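4. Finding the Source of Non-Finite Values in Training Runs 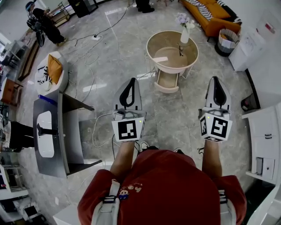
The second group of failures in our study concerns runs in which the loss becomes NaN or infinite. These failures are easy to notice and hard to explain. The value that reaches the log has usually passed through many operations, and the first bad number may come from a part of the model far away from the loss. In this section we describe how Roririk records tensor health during a run, how it decides which operation to report, and how it behaved on the collected failures.

4.1 Recording

Roririk does not store full tensors. For each operation output it keeps a small summary with six fields: the minimum, the maximum, the mean of the finite values, the number of NaN values, the number of infinite values and the data type. The summary is computed on the same device as the tensor, and it is copied to the host only at the end of the step. An earlier version copied each summary immediately. On small models this made no difference, but on models with many short operations the copying took more time than the training itself, so we abandoned it.

Summaries are kept in a ring buffer which holds the last 20 steps. When a non-finite value appears in any output, the buffer is frozen and written to disk together with the random seed, the batch indices and the graph. The training process is then paused, and the user may inspect it or let it end. We did consider a larger buffer. In the failures we looked at by hand, however, the useful signs were nearly always within the last few steps, and a larger buffer made the written file slow to open.

One detail needs a remark. Graph optimisation may fuse several operations into one, and in this case the user sees a name that does not exist in the source code. Mestico, the front end which we use for all experiments, keeps a table from each fused operation to the lines of code where its parts were defined. Roririk reads this table when it writes the report. If the table is missing, the report still gives the fused name, but the user has to search for the origin by hand.

4.2 Choosing the operation to report

Let a step be a directed graph whose nodes are operations. We call a node suspicious if its output contains a non-finite value and all its inputs are finite. In the simple case there is exactly one suspicious node and it is reported. Two other cases are more difficult.

In the first, there are several suspicious nodes. This happens often when a single weight update produces very large weights, after which many layers overflow in the same forward pass. To report all of them would not help the user. We therefore look back in the ring buffer and compare the maximum of each input with its own value in earlier steps. The node whose inputs grew first is placed at the top of the list, and the others are shown under it in order of execution.

In the second, there is no suspicious node at all. The non-finite value then entered from outside the graph, for example from the input data or from a restored checkpoint. Roririk marks these as external and prints the batch indices. We found that users do not trust this message at first and tend to look for an error in the model, so the current version also prints the position of the first bad element in the batch.

Gradients are treated as ordinary nodes. We also attach to each gradient node the name of the forward operation it belongs to, as names produced by automatic differentiation are difficult to read. A typical example is the square root at zero. The forward value is finite and the summary looks healthy, while the gradient is infinite. Without the attached name, the reader of the report sees only a division.

4.3 Results

We replayed 3,337 failed runs from the Ots archive. Of these, 3,206 failed again under replay and could be analysed. The remaining runs finished normally, which we attribute to operations whose order of summation is not fixed. We did not try to force these runs to fail, and they are left out of everything that follows.

To judge the reports we took the change that was later made to fix the run, and checked whether it touched the reported operation or one of its direct inputs. This is a strict measure. A user may repair an overflow by lowering the learning rate, and then no operation is touched, even when the report was correct. We marked such cases separately and read them one by one.

Figure 3. Equipment view.

The most common origin was a logarithm or a division with an argument very near to zero, followed by overflow in half precision. Failures of the external kind were less common, but they took the longest for users to solve according to the comments in the archive. In 18 runs the report was plainly wrong. All of these contained a custom operation which wrote to its input buffer in place, so that the summary of the input was taken after the value had already been changed. Jultident, the checker we normally run before training, gives a warning for this pattern, but the warning had been turned off in the affected projects.

4.4 Limits

Roririk sees values only at the borders between operations. A custom operation that produces an infinite value inside and clips it before returning will look healthy. We also do not treat runs where the loss stays finite but stops falling. The summaries may be of use there, and we return to this question in Section 6.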